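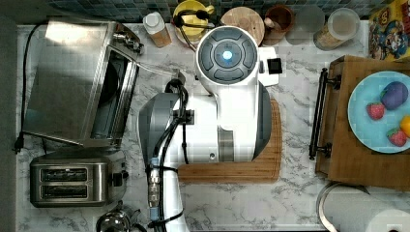

Is the Clamia arm kit OK for a school robotics club?
For a club that already has one kid who can code, it's the best thing we've bought. For total beginners, get something smaller first.

Been using ours since July, club of 8, kitchen chores challenge at the Crabtree meet. So this is after real use, not an unboxing.

Good stuff first. Arm is solid. Doesn't wobble at full reach, which our old Tirnon did constantly. Light on the wrist is easy to see from the back of the room, kids love it. Plastic fruit is fine practice, strawberries are harder than you'd think. The eggplant kept rolling.

Setup took us one whole Saturday. Manual is bad. Page on calibration is missing a step (home the wrist BEFORE you load the profile, write that on the lid). Support answered the next morning tho, no complaints there.

Cables. Ugh. They run down the outside and you need to clip them or they snag. Buy extra clips.

Price: 800 for the club bundle, we paid 378 after the Broltevby grant. At full price I'd think about it. Spare gripper pads seperate, and they wear out quick if the kids grab hard stuff.

Software is ok. Block mode is slow, Python mode much better. Crashed twice on the old laptops, never on the new one.

Our best run at Crabtree scored 344, lost points on the plate transfer. Our code, can't blame the arm.

4 stars. Would be 5 with a decent manual. Will update when we try teh second gripper.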